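4.2 Shared coffee areas and the length of the break

The interviews described in Section 3 were meant to cover the whole working day, but most people wanted to talk about the coffee break. We had expected lunch to take up more of the material. At Urkon and Wiltside, lunch was eaten alone or at the desk, and few people had much to say about it. Coffee was different. It was the one part of the day when staff from different departments met without having arranged to, and nearly everyone had an opinion on how it should be done.

We interviewed 47 employees at four workplaces. Urkon is an insurance office on two floors. Plollano and Marín are municipal buildings in the same valley, with the same opening hours and similar staff. Wiltside is a printing firm that runs an early shift and a late one. Participants also kept a short break diary over seven weeks, noting when they left their work, whom they spoke to and when they returned. Diaries with fewer than seven entries were left out of the analysis in this section.

The four workplaces had arranged coffee in different ways. Plollano had a filter machine in a staff kitchen, filled in the morning and again after lunch. Marín had given up its filter machine in December of the year before the study and now used capsules. Urkon had capsules from the start. Wiltside had both, though the filter machine was used mainly by the early shift.

The type of machine mattered more than we had assumed, and it mattered through waiting. A pot of filter coffee takes several minutes to brew, and at Plollano people stayed in the kitchen while it did. A capsule machine serves one person at a time and takes under a minute. At Marín, staff told us that they now "went for coffee" and came straight back, whereas before the change they had "had coffee." Several people used this same pair of phrases without being prompted. The diaries support them. Breaks at Marín were shorter than at Plollano, and fewer of them included a conversation with a person from another department.

The second factor was the cup. Workplaces differ in whether cups are owned by the person or held in common, and this turned out to shape where the drink was finished. A person with a mug of their own usually kept it at the desk, carried it to the machine and carried it back. A person using a common cup tended to drink near the place where the cup had to be returned. At Urkon, which provided common glasses for both water and coffee, there was a written request to bring glasses back before leaving the floor. Staff found it simpler to stay.

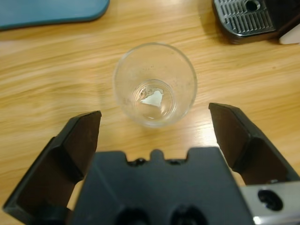
Figure 4. A clear glass cup, empty and seen from above, of the plain kind suited to common use.

Common cups came with their own difficulties. The most frequent complaint in the interviews was about washing up. At Urkon the dishwasher was run once, at 5 p.m., and by the middle of the afternoon clean glasses were scarce. Some staff rinsed a used glass under the tap, and others said they would not drink from a glass that had only been rinsed. Two people on the upper floor had bought mugs for this reason and no longer took part in the afternoon break. We would not want to make too much of two cases, but both described the change in the same way. They still drank coffee at the same time of day, and they had stopped hearing the news.

Personal mugs raised other issues. At Wiltside the late shift sometimes used mugs that belonged to the early shift, and this was a source of real irritation. One press operator kept hers in a locker. The shift managers had tried a rack with labeled hooks, which worked for a while and then fell out of use when new staff arrived and the labels were not brought up to date.

The third factor was the surface the machine stood on. In our notes we separated counters from tables. A counter runs along a wall, and people using it face away from the room. A table can be approached from several sides, and a person waiting for the machine can stand opposite the person using it. Both Marín and Urkon used the same general type of machine, but Marín had placed it on a counter beside the photocopier and Urkon on a table. Conversations between people who did not share a department were recorded more often at Urkon. The two sites differ in other ways, and we cannot say that the table alone explains this. 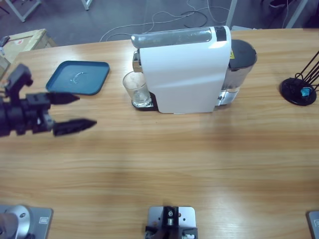

Figure 5. Tabletop arrangement with a white capsule coffee machine, a dark teal tray and a drinking glass.

Trays deserve a brief mention. They were present at all four workplaces and were rarely discussed, but the diaries show that a person who fetched coffee for others nearly always used one. Fetching for others was common at Plollano and on the early shift at Wiltside, where it followed a loose rotation. It had two effects that pull in opposite directions. The person carrying the tray spoke to more people than usual, as they first had to ask who wanted what. Those who stayed at their desks spoke to fewer. Yolanda Nieto, who carried out the interviews at Plollano and Marín, noted that new employees were often given the tray in their first weeks and learned names faster as a result.

A further 100 diary entries could not be assigned to either group - fetched or self-served - because the writer had noted only the time. These are included in the totals for break length and excluded from the comparison of conversations.
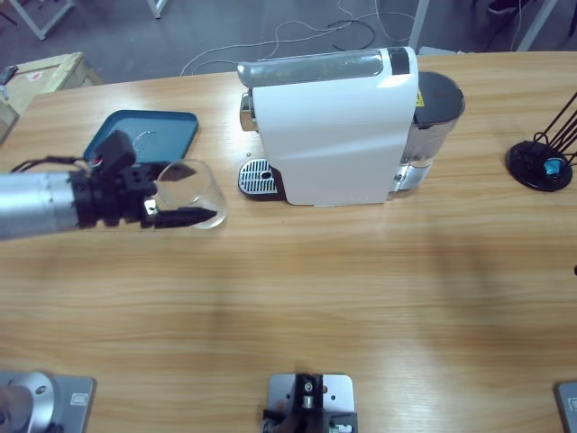

Does a faster coffee machine lead to less contact between departments?
The diaries point in that direction for Marín, where breaks were shorter than at Plollano and fewer of them involved people from other departments. Urkon had the same type of machine and did not show the same pattern, so the speed of the machine should be considered together with the cups in use and the furniture around it.

Section 4.3 turns to the late shift at Wiltside, where breaks were set by the print schedule and staff had little choice over when to take them.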